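Last updated: May

The Case for Renting the Hands Before Buying the Robot

By Elsie Hebden, Tollgate

Tollgate has been asked by several of its member organizations for a position on the Nodoler home task service, which entered general availability this spring. The members in question operate assisted living apartments and home support programs. Their question is a practical one: should a care provider with a modest equipment budget pay for a service that prepares robots to handle laundry and clothing, when the robots themselves remain expensive and slow? It is my view that they should, under certain conditions, and that the conditions matter more than the price.

The service is simple to describe. A subscribing provider receives a set of handheld grippers, each with a camera, along with a schedule of household tasks. Staff carry out those tasks with the grippers in ordinary rooms. The recordings go to Nodoler, which uses them to train the control software for a two-armed mobile robot built by its partner, Prilora. After a preparation period the provider may lease the robot, and the software arrives already adapted to the kinds of rooms and belongings it will meet. A provider that chooses not to lease keeps a written assessment of which tasks are suitable for automation in its buildings and which are not.

The standard plan covers 600 recorded tasks and two grippers. Providers that need more may purchase additional tasks in blocks of 100. The contract may be ended with seven days' notice during the preparation period, a term we consider generous and would not wish to see removed.

Critics have raised two objections that deserve a fair answer. The first is that staff time is the scarcest resource in any care setting, and that asking an aide to pick up a sweater with a plastic claw is a poor use of it. Bình Tô, who manages staffing for one of our larger members, put this to me in strong terms. I accept the point in part. The recording work should be paid, scheduled and kept apart from hours owed to residents. Where it is squeezed into the end of a shift, both the recordings and the care will suffer. A provider that cannot set aside the hours should wait.

The second objection concerns privacy. A recording made in a furnished room takes in a good deal more than the garment being moved. Nodoler's agreement permits a provider to review and delete any recording before it is sent, and we regard that right as the most valuable part of the contract. Sang Mai, our adviser on resident rights, recommends that permission be sought room by room and renewed whenever a new resident moves in. Tollgate endorses that advice.

Against these costs stands a benefit that a showroom demonstration cannot offer. Most products in this field are shown folding a flat towel on a bare table. Residents own cardigans, coats, bed jackets and robes, and they leave them on chairs and floors as everyone does. Thick quilted clothing is a hard case, for it changes shape under pressure and gives the fingers few firm edges to hold.
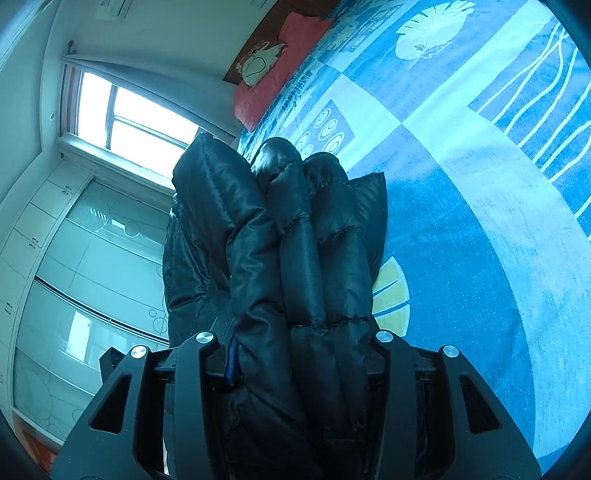 Can a provider take part without leasing the robot at the end? A provider may stop after the preparation period, keep the written assessment and owe nothing further.

That arrangement places the risk where it belongs, with the vendor. I would go further and ask that the assessment be written in terms a facility manager can use. The version we reviewed, prepared by Facundo Jara of Nodoler, was thorough but dense - the section on outer clothing alone called for a second reading. Ngân Lục of our technical office has sent the company a shorter format, and we await a reply.

Members should also compare the Chu package, which costs less and supplies a robot at once. It offers no preparation in the provider's own rooms. For a laundry room with fixed tables and uniform linen, that may be sufficient. For private apartments, our recommendation remains the longer route, entered into with paid hours, written permission and a clear date for the decision to lease.

This site uses cookies to remember your preferences. By continuing to browse, you accept our cookie policy.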